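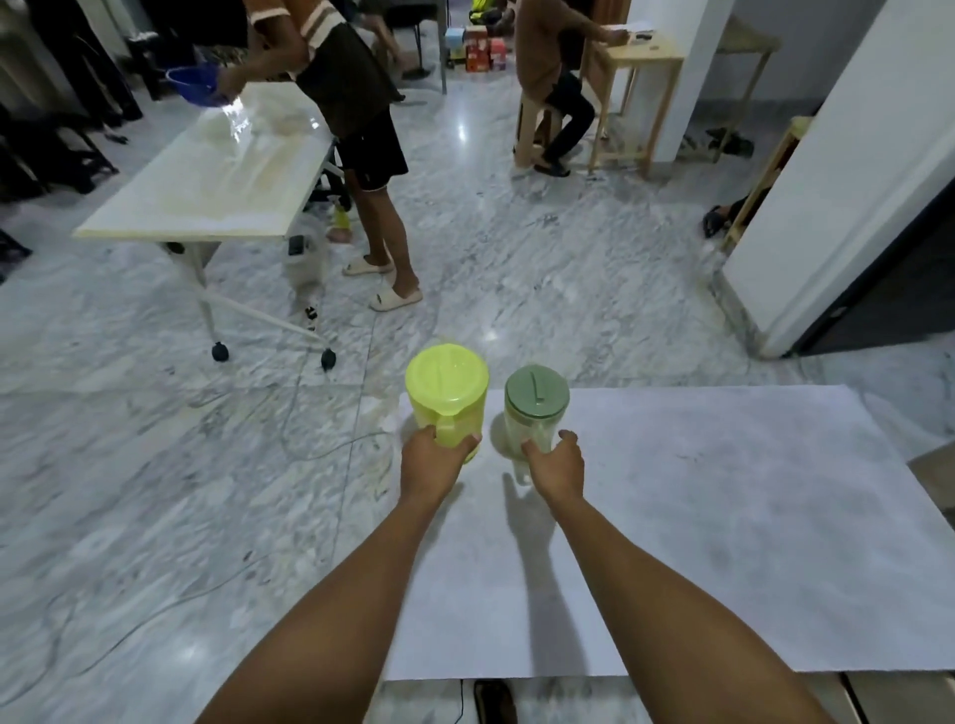 Two lidded pitchers on paper.

Sirkeo's module line at Malter should reach 96 MW by January, up from 16.
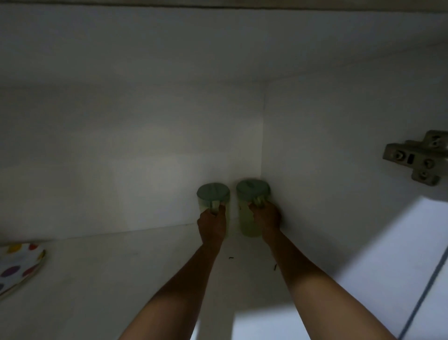 Petersen wants the new cells stored upright. The trays would sit side by side at the back, like the two pitchers in the cabinet.

Lieselotte Fuchs wrote:
> Is the Bavometti laminator in yet?

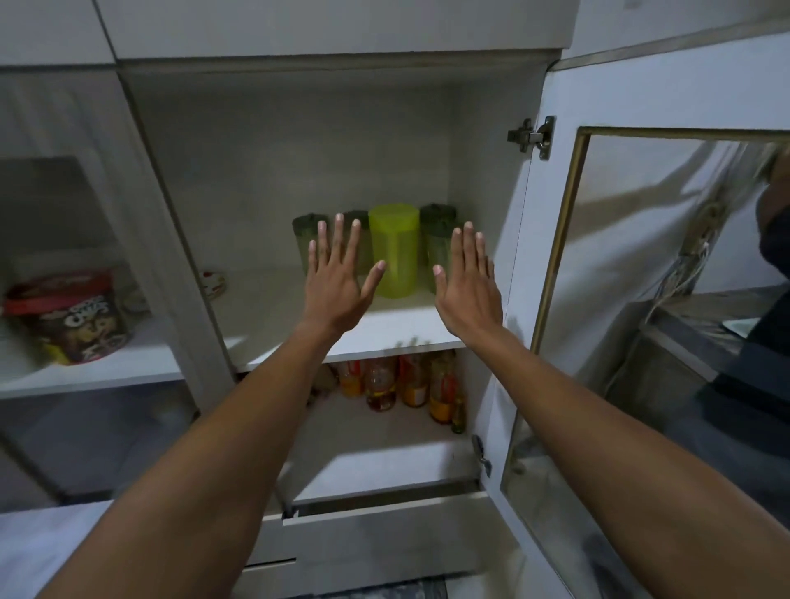

It's in, but the colour sorter is some 3 weeks behind. Spare junction boxes can go in a row on an upper shelf, as the containers do — labels out.
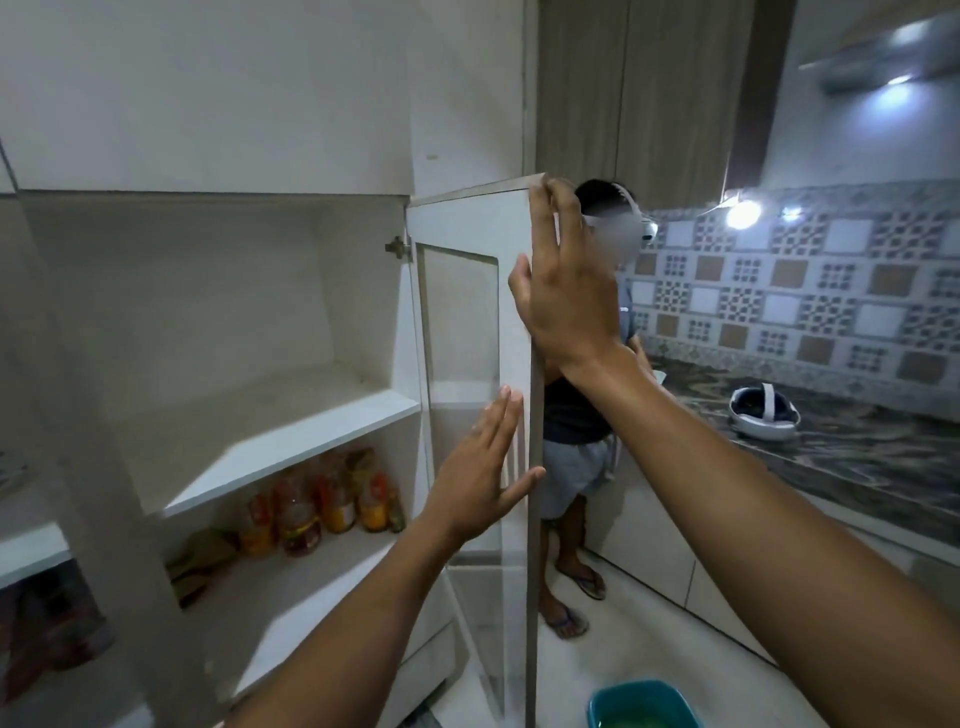 Will the delay hold up the first shipment? Only the black-frame panels, and those go out last.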